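Folding T-shirts: which tips earn their keep

Every August, when the summer clothes come out of the wash all at once, somebody sends me a new way to fold a T-shirt. Most save no time that I can measure. The two-second fold takes me six, and the sleeve still sticks out.

My first doubt is about folding printed shirts with the picture inwards "to protect it". I've done it both ways for years and seen no difference. Print outwards and you can at least find the one you want.
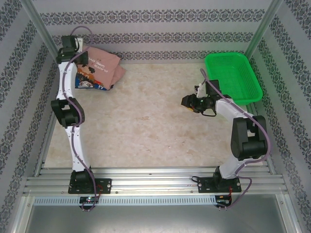

Pink T-shirt with a game print, green mesh basket behind.

Baskets I will allow, provided they have holes. The solid Nunex tub I bought in Jestiscombe held 900 socks, or felt like it, and everything at the bottom smelt of cupboard.

Start with it flat

Lay the shirt on a hard surface and take it by opposite ends. Pull gently before you fold anything. A bed is hopeless for this — it gives under your hands and the creases stay put.

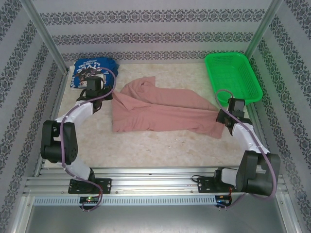 When it won't behave

Shake it out and begin again. Patting a lump flatter only gives you a flat lump. Books will tell you to fold in thirds, then thirds again, but 4 layers is plenty for thin cotton and the shelf doesn't care.

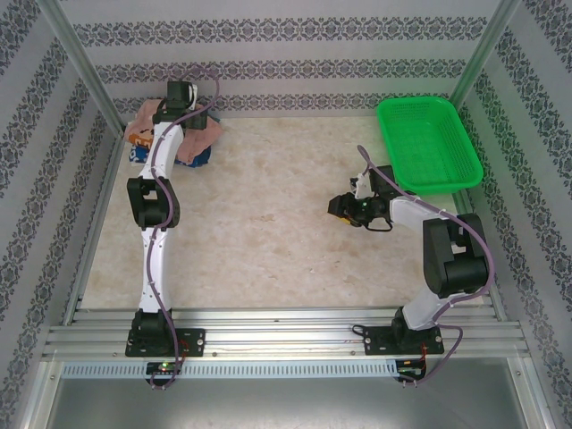 As for folding boards, I tried one from a shop in Buvcombe and went back to using my hands within the week. It now lives behind the ironing board.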